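Sports > Football > Interviews

Asif Khokhar on kicking, cold weather and the missed 43

Asif Khokhar did not play organized football until his junior year of high school. He was a soccer midfielder in Dumport, and the football coach asked him to come out one afternoon because the regular kicker had mononucleosis. He made four extra points that week and missed one.

"I didn't know where to stand," Khokhar said. "The holder had to show me. I was lining up too far back and getting there late."

He is now in his second season as the kicker at Clatard, where he has scored 70 points in his college career and handles kickoffs as well as field goals. His coach there, Florin Radu, works with the specialists and also runs the punt return unit.

Khokhar's first season was uneven. He made his first six field goals, then missed three of the next five, including a 43-yard attempt in December that would have tied the playoff game at Cozma. The kick started inside the right upright and kept drifting.

"People ask about the wind, and there was some," he said. "But I opened my hips early. I've watched it enough. If I hit that ball right, the wind doesn't matter from there."

Radu said he did not bring up the kick until spring.

"He knew what happened," Radu said. "What I wanted to talk about was the two kicks before it, because he did the same thing on those and they went in. You don't fix what goes in unless somebody makes you look at it."
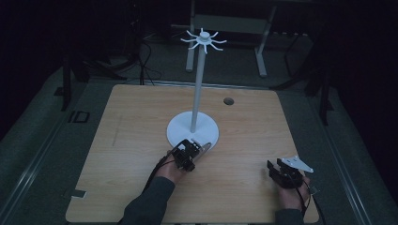
They spent most of the spring on the plant foot. Radu has Khokhar kick from a dead stop, one step only, from 20 yards, before he is allowed to use his full approach. On some days he never gets to the full approach at all.

"It's boring," Khokhar said. "I'll say that. But I was landing my left foot in a different place every time and I couldn't feel it. Now I can tell before I hit the ball."

He also kept a log over the summer. It lists 435 field goal attempts, with the distance, the hash mark and a short note for each one. He made 257 of those from beyond 40 yards or from the far hash, the two categories he and Radu had agreed to work on, and he kept the easier kicks to a minimum.

The team has a new long snapper this fall, and the timing has been slower than Khokhar would like. The operation from snap to kick was running at 1.4 seconds in the first week of camp. It is down to 1.3 now.

"That's on all three of us," he said. "If the snap is a little high, I have to trust that the hold will get down. Last year I'd slow up. You can't slow up."

Clatard opens conference play at home against Clamell, in a stadium that dates to 1956 and is open at the north end. Khokhar prefers to kick toward the closed end but said he has stopped asking which way the wind is going before he gets on the field.

Radu has given him a range of 48 yards in normal conditions. Khokhar thinks it should be 51.

"We've had that conversation," Radu said. "He can have 51 when he shows me three in a row from there in pads."

Khokhar said he made two in a row last week and hit the crossbar on the third.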